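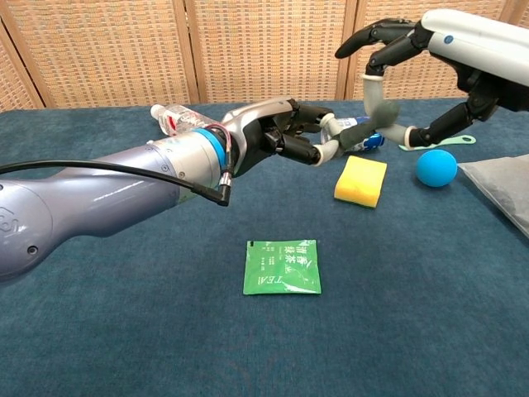
Neighbour's shed broken into, police want my doorbell footage. Do I have to hand it over?

Posted by Morfudd Watkins in Crime and Policing

Someone got into my neighbour's shed in Bristdale early one morning in May and took two bikes and a strimmer worth almost £900 between them. I slept through it. My doorbell camera faces the lane and it picked up a man walking past at ten past four with something under his coat, then the same man going back the other way pushing a bike. You can't see his face very well.

An officer came round in the afternoon and asked if I would send the clips by a link. I said I would think about it. I'm not trying to be awkward, but the clips also show my daughter coming in from a late shift and the lad opposite having a row with his girlfriend on the pavement, and I don't want that passed about. I also rent, and the landlord put the doorbell in, so I don't know if it is mine to give.

Am I obliged to send it? Can I send only the part with the bike? And will I end up in court? My neighbour has already asked me for a copy so she can put it on the Bristdale residents' page, and I don't know what to say to her either. I'm in Wales if it matters.

Konrad Pietrzak

You don't have to hand it over just because you were asked. It is a request. If they thought it was important enough and you refused, they could apply to a court for an order, or in some cases seize it, but for a shed break-in most people just send it and hear little more.

You can send only the clips that matter. What you should not do is edit inside a clip. Send the whole clip as the doorbell saved it, with the time on it, and leave out the others. If your daughter is in a separate clip from an hour before, leave it off and tell the officer it exists. They may ask for it later if they want to show nobody else was in the lane.

Save the clips now, before you do anything else. A lot of doorbells wipe after a set number of days and some only keep them for a short time if there is no subscription. Download them to a computer and don't rename the files. Write down whether the clock on the doorbell was right, as we had one that was still on winter time and it caused a fair bit of confusion.

On court, you might be asked for a short written statement saying where the camera is and that the footage came from it. If he pleads guilty that is normally the end of it. I gave one six years ago after a van was broken into and never heard another word.

As for the residents' page, I would say no. If the police do an identification procedure later and half the street has already seen him online, his solicitor will bring it up. You also can't be sure he is the thief. Tell her the police have it and leave it at that.

Genowefa Zieliński

Ring your landlord and ask who holds the login. If it is on your phone and your account then you are the one who can get at the clips, and the police will deal with you. If it is on his, give the officer his number.

Ask for the crime reference as well. The upload link should come with one. If it doesn't, ring 101 and check before you click on it.

Zuzanna Tomaszewski

Same thing happened down our way, they took a mower and a kid's scooter. I sent mine in and nobody was ever caught. Get a better lock, your neighbour I mean.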